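Home > Community help > Days out and events > Open days

Robot open day in someone's house: is it worth going, and how do I get anything out of it?

Posted by damson_jim

My employer (a medium-sized firm that makes bathroom fittings, so you may picture the glamour) has decided that I am the person who Knows About Robots. I got this title by once resetting the label printer. As a result I have been booked on to an open day in September run by an outfit called Fandance, who are showing a tidying robot called the Vaher. It picks things up off the floor and puts them where they belong, or that is the claim.

I've been to two of these affairs before. At the first, an arm poured a glass of water very slowly while a man talked over it. At the second the robot was "resting" and we watched a film of it. Both had excellent sandwiches.

What's different this time is that the demonstration is held in an ordinary house in Plistow and not in an exhibition hall. Visitors go round in groups of 9, with 38 minutes per group, and the email says we'll be "encouraged to interact with the set-up". I don't know what that means and I'm slightly afraid of it.

So, for anyone who has been to this one or one like it:

Can you tell from a visit like this whether the thing works, or is it all rehearsed?
What should I ask that won't get me a brochure in reply?
Is there anything practical I should know beforehand (parking, shoes, whether I'll be made to wear something)?

I have to write a page for my manager afterwards and I would like it to contain a fact.

3 replies, sorted by most helpful

Posted by Austra Lapiņa

I went round in the spring with the group before lunch, which I recommend, as the group after lunch gets a presenter who is full. I design storage for a living, so my interest was in the floor and what was on it, and I'll try to answer in your order.

Whether you can tell if it works: partly. You can tell more than in a hall, simply from there being so much more for it to get wrong. The halls give a robot a grey table and one yellow block, and it picks up the yellow block, and people clap. A lived-in room is ruder. What you can't tell from one visit is how it does on a wet morning with nobody from the company standing by, and they will not let you stay for that. I asked.

My method, for what it's worth, was to stop watching the robot. Everyone watches the robot. Watch the presenter's feet instead. If they drift towards a particular object just before the hand gets to it, that object has a history.

The other thing to do is look at the screen. They have one showing what the camera down by the fingers sees, and most of my group ignored it in favour of the machine itself. I stood next to it for nearly my whole visit. From down there a room becomes a great deal of floor, and you start to appreciate why a thin cable on shiny tiles is a harder problem than a large cushion. I had never once considered the floor of a living room as difficult terrain. I now step over my own phone charger with a certain respect.
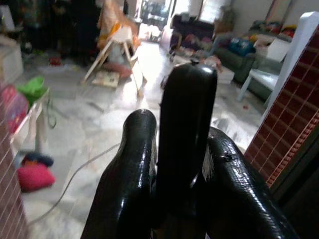

What to ask, and what I got back when I did

1. "How many tries did that take before we came in?" Ask it pleasantly and early. I was told 48 that morning, which I thought was a decent answer. Then ask how many of the 48 were good ones. There was a pause, and somebody went to find somebody. The figure I was eventually given came with so many conditions attached that I didn't write it down, and I'd treat that as your first fact.

2. "May I move something?" This is what "interact with the set-up" means, so you can stop being afraid. You are allowed to put an object somewhere else and see what happens. My group was far too polite and moved a cushion a hand's width. Be worse than us. Put something soft half under something hard.

3. "What does it do with a thing it doesn't recognise?" The answer to this tells you more than all the rest. Mine was that it leaves the item and makes a note. I have worked with people like that.

4. "Who decides where things belong?" They'd rather you didn't ask this. Somebody has to tell it that the basket is for one sort of thing and the cupboard for another, and in the house I visited this had plainly been a long job. If your firm is thinking of one for the stockroom, the long job will be yours, Jim.

5. "What don't you let it pick up?" I got a proper list from the engineer, quickly and without embarrassment: anything hot, anything with a blade, anything alive. Engineers love this one. Presenters don't. Find the engineer, who'll be whichever person is nearest the plug.

Practical bits. There's a line of tape and you stay behind it while the arm is moving, apart from when you're invited over to shift something, and then they stop it first. You take your shoes off at the door, so wear socks you'd be willing to be judged in. The doorway is narrow and the group bunches up there – go in last and you'll stand at the back for the full 38 minutes, go in first and you'll be penned in a corner. Third or fourth is about right. Park at the leisure centre.

For your page, I'd write down one object, where it started, what the fingers did with it and where it ended up. A manager will read that. Mine did, and he then asked whether it could do the car park, so I can't promise it'll be understood.

Posted by gritbin

Didn't go to the Plistow one but went to the Jonholm open day, same sort of thing. Waste of a morning if you ask me. They had it folding a tea towel. I can fold a tea towel. My daughter can fold a tea towel and she's seven and charges less.

Man next to me asked how much and they said 3,000 a month to lease. I said for that I'd do the tea towels myself and bring my own biscuits. They didn't laugh, they wrote it down.

Car park was alright.

Posted by pelmet

Bit harsh from gritbin, although I was at Jonholm as well and I remember the tea towel. To be fair to it, it was the third fold that went wrong and the first two were lovely.

I've done the Plistow visit too, later in the year than Austra by the sound of it, and would only add a few things to her reply.

They had dropped the screen talk at the start when I went, so you may have to ask to have it switched on. Do ask. Without it you are mostly looking at the back of a machine and the backs of other people's heads. Somebody in my group wanted to know why the fingers were so shiny, and the presenter said she would take that away, and I've thought about where she took it ever since.

On whether it's rehearsed: yes and no. The first pick-up is one they're sure of. You'd do the same if you had visitors. After that it gets more honest, mostly from people moving things, and in mine it had three goes at a sock and then went off to do something else. The room went very quiet. I've never felt closer to a machine.

I'd also push back a little on watching the presenter's feet. Ours stood perfectly still throughout, and it was the lad with the laptop who kept twitching. So watch whoever's most nervous.

Questions I wish I'd asked: how long it runs before it needs charging, how loud it is with the door shut, and what happens if a person walks across in front of it. I did ask the last one in the end, on the doorstep with one shoe on. It stops. It then takes a fair while to get going again, which the presenter called "recovering its confidence". Put that in your page to the manager and see if he lets the rest of you do it.

There are sandwiches, by the way. Egg, or a brown one.

Posted by damson_jim, who started this thread

Thank you all, including gritbin. I've copied out Austra's list and will be going in third. I have bought socks.

My manager has now asked if I could find out whether the Vaher does label printers. I'll report back after the visit.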